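Accueil > Lettre d'information > Habitat et patrimoine

Actualités Dossiers Agenda Publications Contact

Rénovation des combles et des pièces sous toiture : ouverture de la seconde période de dépôt

27/08/2026

La Maison de l'habitat de Tristberg informe les propriétaires occupants et les bailleurs que la seconde période de dépôt des demandes d'aide à la rénovation des combles est ouverte. Le dispositif, adopté dans le cadre du programme local Basus, concerne les logements individuels et les petits immeubles collectifs dont la toiture n'a fait l'objet d'aucune intervention subventionnée au cours des dix dernières années.

Lors de la première période, 327 dossiers ont été déposés. Une partie d'entre eux n'a pu être instruite dans les délais en raison de pièces manquantes, le plus souvent le relevé des surfaces et le descriptif des menuiseries. Les demandeurs concernés ont reçu un courrier les invitant à compléter leur dossier ; ils conservent leur rang d'inscription et n'ont pas à formuler de nouvelle demande.

Travaux pris en compte

L'aide porte sur l'isolation des rampants et des planchers de combles, sur la reprise des parements intérieurs et sur le remplacement des fenêtres donnant sur les pièces sous toiture. Les travaux d'aménagement proprement dits (cloisonnement, mobilier fixe, revêtements décoratifs) demeurent à la charge du propriétaire. Ils peuvent toutefois être réalisés au cours du même chantier, à condition de figurer sur un devis séparé.

Le taux de participation s'élève à 60 % du montant hors taxes pour les ménages relevant de la première tranche de ressources. Pour les autres demandeurs, il est fixé par la commission d'attribution au vu du dossier. Les bailleurs s'engagent à maintenir le logement en location à titre de résidence principale pendant une durée de neuf ans.

Couleurs et matériaux

Le règlement n'impose aucune prescription quant aux teintes employées à l'intérieur des logements. Les parois peuvent recevoir un parement de bois, un enduit ou un revêtement minéral, et les matières peuvent être associées librement dans une même pièce. Les menuiseries visibles depuis la voie publique restent en revanche soumises au nuancier communal pour leur face extérieure. Dans le secteur de Riis, où plusieurs façades sont protégées, toute modification de teinte doit être précédée d'une déclaration préalable.
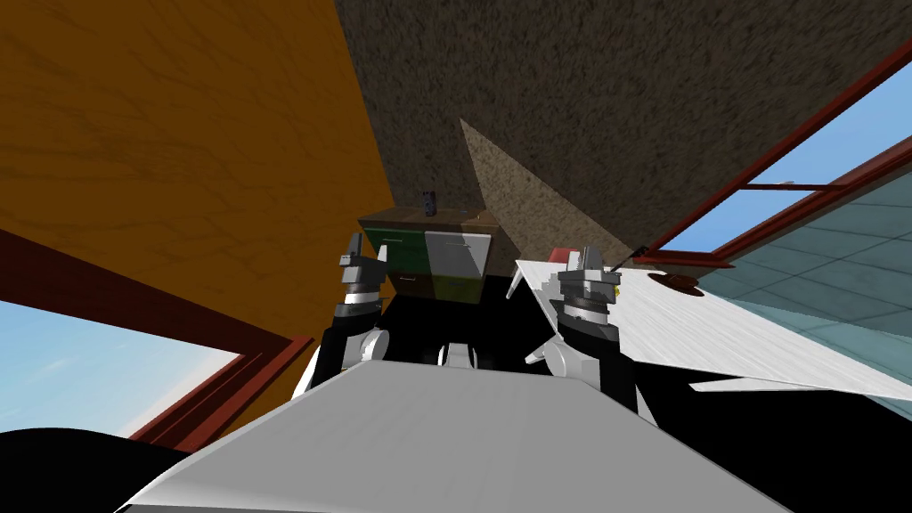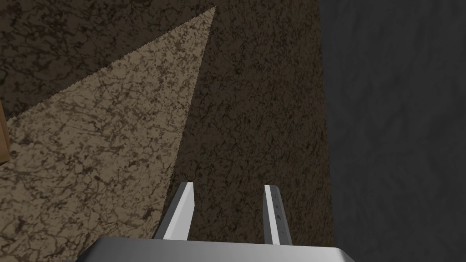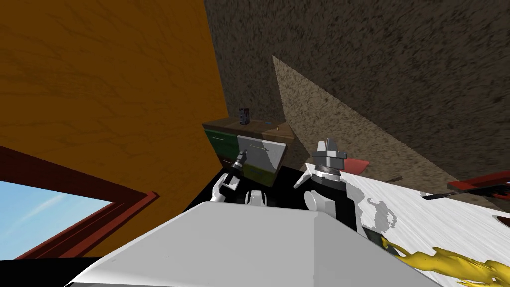 Vues de synthèse.

Les propriétaires qui hésitent sur le choix d'un parement sont invités à consulter la matériauthèque de la Maison de l'habitat, accessible aux heures d'ouverture de l'accueil. Les échantillons peuvent être empruntés pour une durée de deux semaines contre la signature d'un bordereau. Il est recommandé de les observer dans la pièce concernée, à différents moments de la journée, la perception des teintes soutenues variant sensiblement selon l'orientation des ouvertures.

L'attention des demandeurs est également appelée sur la question de la hauteur utile. La surface retenue pour le calcul de l'aide est celle dont la hauteur sous plafond, mesurée après isolation, est au moins égale à 1,80 mètre. Un complément d'isolant posé sous les rampants peut donc réduire la surface éligible. Le technicien chargé de la visite préalable établit sur place un relevé contradictoire, dont une copie est remise au propriétaire.

Constitution du dossier

Le dossier comprend le formulaire de demande daté et signé, un justificatif de propriété, le dernier avis d'imposition du foyer, deux devis détaillés par corps de métier et un plan coté du niveau concerné. Pour les immeubles en copropriété, il convient d'y joindre le procès-verbal de l'assemblée générale autorisant les travaux sur les parties communes. Les plans établis à main levée sont acceptés dès lors que les cotes y sont lisibles.

Aucun chantier ne doit débuter avant la notification de la décision. Les factures antérieures à cette notification, acomptes compris, ne pourront être prises en charge. L'aide est versée en une seule fois, sur présentation des factures acquittées et de l'attestation de conformité délivrée après la visite de fin de travaux.

Permanences d'information

Une permanence est assurée sur rendez-vous dans les locaux de l'espace Jestus, salle 13, au premier étage. Les entretiens sont gratuits et portent aussi bien sur le montage financier que sur les aspects techniques du projet. Les usagers sont priés de se munir de leurs devis et, s'ils en disposent, des plans d'origine du logement. La salle étant desservie par un ascenseur, aucune démarche particulière n'est à prévoir pour les personnes à mobilité réduite.

Les demandes peuvent être adressées par voie postale ou déposées à l'accueil contre récépissé. Les dossiers complets seront examinés dans leur ordre d'arrivée, et la décision sera notifiée par courrier à chaque demandeur.

À lire également

Programme Basus : calendrier des visites préalables
Secteur de Riis : mise à jour du nuancier des façades
Entretien des toitures et des gouttières avant l'automne
Copropriétés : préparer le vote des travaux en assemblée générale
Espace Jestus : modification des horaires d'accueil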